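# Quilting my way back to the big table

I've been meaning to write about the quilt for weeks now, and every time I sit down to do it I end up sewing instead, which I suppose is a good sign. Those of you who have been reading along will remember that I packed my patchwork away when we moved to Kutard, and that it stayed in its tubs through two winters while I told everybody I'd get to it once the spare room was sorted. Well, the spare room is still not sorted. There's a treadmill in there that I'd rather not discuss. But in January I dragged the tubs out anyway, put the kettle on, and sat on the floor going through every bit of fabric I own.

What a lovely, silly afternoon that was! I found the end of the curtains from our first flat, and a good piece of the yellow gingham I made Mum's apron from, and a whole bag of shirt cuffs I'd apparently been saving for something. I found a half-made nine-patch with the needle still parked in it (rusty, of course, and it left a mark). I also found out that I own a great deal more brown than I ever remember buying. If anyone can tell me what I was thinking with the brown, I'm all ears.

So the plan, such as it is, is a scrap quilt for the double bed, big plain squares with a narrow sashing between them in one strong colour. I worked out that if I kept the squares large I'd need fewer than if I did my usual fiddly ones, and at my age and with my eyes I'm quite happy with fewer. My last bed quilt had 700 pieces in it and I swore I'd never do that again. My neighbour over the back fence is on a hexagon quilt that will have 3,000 by the time she's done, and she does them all by hand in front of the cricket. I take my hat off to her, I really do, but I want to sleep under mine before I'm too old to climb into the bed.

The trouble with a scrap quilt is always the layout. You think you can just pull pieces out of the bag and sew them in whatever order they come, and some people can, and their quilts look wonderful and carefree. When I do it I get four florals in a clump and a sad grey corner. I need to lay everything out first and walk around it for a few days, squinting.

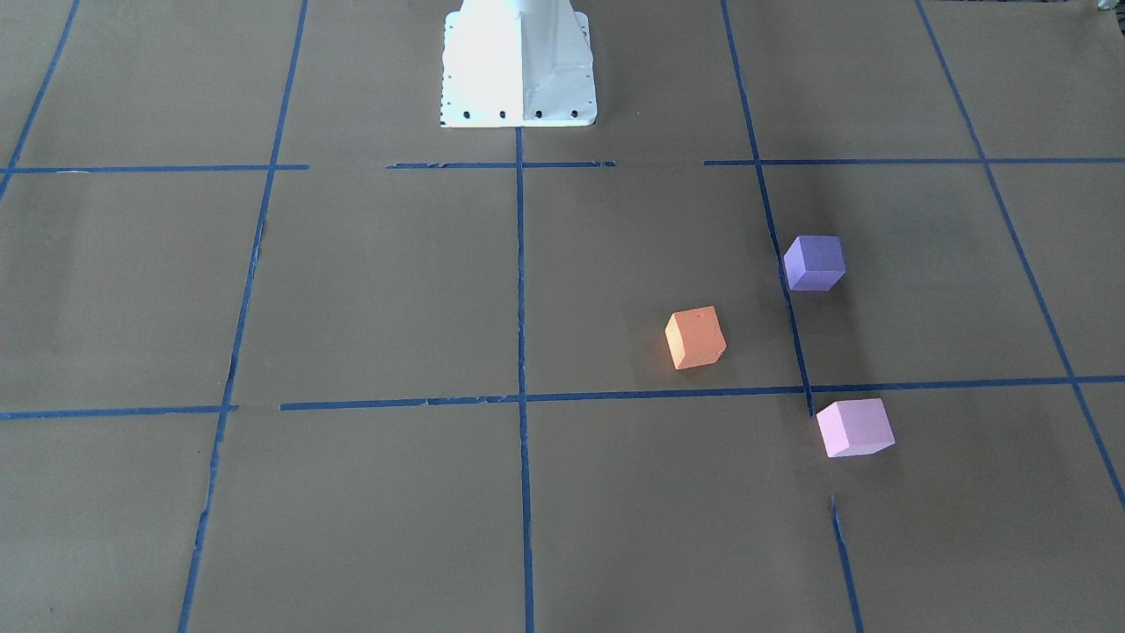
Sashing is the part I dithered over longest. I had cream to begin with, because cream is what I always have, and I pinned a few squares up with it and they just sort of floated off into nothing. Then I tried a dark green, which looked handsome but a bit like a golf club. It was blue that settled it, a proper clear blue running in straight lines over a plain brown, and suddenly all my mystery brown fabric had a job to do! It's such a good pair, blue and brown. I don't know why I've never used it. And with that much calm in the background you can get away with just a spot of purple or orange here and there and it sings out at you, so I've gone through the bag again and pulled every bright scrap I could find, even a bit of pale pink that I'd been keeping for a baby quilt.

I rang Welington Brito at Agbeko to ask whether they had any more of the blue homespun, as I only had enough for half. He was very patient with me on the phone while I tried to describe a blue to him (try it some time, it's harder than you'd think). They had the tail end of a bolt and he put it aside, and I drove over the next morning and came home with all of it, plus a packet of needles and a fat quarter with pears on it that has no place in this quilt whatsoever. The pears are going in the tub.

I've washed the lot, twice for the blue, with a bit of old white hankie thrown in to see if the colour ran. It did the first time and not the second. After that I pressed everything while it was still a little damp and cut my squares at 18 centimetres, which gives me a decent seam allowance and a bit of forgiveness if my cutter wanders. My ruler is an old Sustley that's lost most of its markings at one end, so I've put a strip of masking tape along the line I need and I cut to that.

A few of you asked about wadding after my last post. I've used polyester before and it's light and it washes well, but I find it puffs up and slides about when I'm hand quilting. For this one I've bought a cotton one from Wukness and it's beautifully flat, though heavy as anything to carry in from the car. I'll tell you how it goes once I've got the layers together. I mean to tack it the old way with long stitches and not with pins, as the last time I used pins I found one with my elbow in bed.

As of this evening I've got five rows joined. The points where the sashing meets are a bit off in row three and I've decided to leave them. I unpicked row two already and I'm not doing it again.

Next job is the border. I'm torn between more of the brown and something made up of all the little shirt cuffs, if I can get enough straight pieces out of them. If any of you have made a border from odd lengths, do tell me whether you joined them on the slant or straight across, because I've got a book that says one thing and a book that says the other, and they're both by the same lady.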